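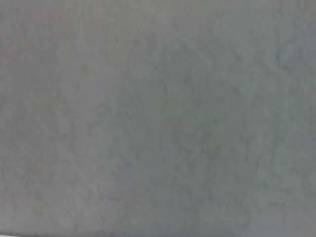
The house rules at Cenville

If you drive out to Cenville on a weekday you'll be met at the side door by Kathleen Quinlan, and before she has offered you tea (she will, and there'll be fruit loaf) she'll hand you a laminated card with the rules of the floor on it. I read mine twice, and then she asked me what it said. I got most of it.

Cenville is a shared workshop. Four small firms run robot arms there, sorting returns, packing seedling trays, polishing tapware, that sort of thing, and for its first couple of years each firm did things its own way. One crew taped a line on the floor to show how far the arm could swing. The crew beside them used the same colour tape to show where the forklift went. You can guess how visitors got on with that!

It was Efua Sarpong who started writing things down. She had come across from Campbell, where she looked after maintenance, and she is a woman who likes a list. Her first draft ran to 90 rules. "I was very proud of it," she told me, laughing into her mug, "and I don't think a soul got past page three." The version on the wall today is a good deal shorter, and it was argued over line by line one cold July, mostly in the kitchen, by whoever happened to be eating lunch.

Some of it you'd find in any sensible workplace. Whoever is inside the fence carries the key. You don't reset a stop that someone else has pressed until you've found that person and talked to them. Sleeves are rolled up and lanyards come off. The speed limit for teaching a new movement is 80 millimetres a second, slower than most of the operators would like, and Ghislain Paquette, who trains the newcomers, won't be budged on it. He reckons a tired person at four in the afternoon should still be able to step back without hurrying.

Other rules are more particular to the place, and I liked these best. Wrist cameras get looked through at the start of every shift, by a person, with the arm held still. The operator notes what the view is of and whether it's sharp enough for the job, and signs for it. A soft picture of a plain grey surface gets written up as exactly that – nobody is to guess at what might be nearby. Aurora Gouveia had to fight for that one. Her crew at Kiden thought the software's own check was plenty, and she thought people ought to know what their machine was working from. The log had 273 signed entries when I leafed through it, in every kind of handwriting, one of them in green crayon.

Then there's the matter of changes. If you alter a gripper, a program or the height of a bench, the risk sheet for that cell is void and you do it again, even if the change took you five minutes. Shirley Lavoie of Cudine grumbled to me at some length about this, and then walked me over to show me her latest sheet, which was beautifully filled in. She'd raised a bench by the thickness of a rubber mat. The redo took her most of a morning, and along the way she found that the stop button had become a stretch for her shortest operator, so the button was moved as well.

The card gets its next going-over on Friday, December 29, 2023, when the arms are shut down for the holidays and there's room to spread out. Efua would like to add a rule on noise. Ghislain wants one taken off for every one put on. Kathleen has asked for larger type, and she has already bought the laminating pouches.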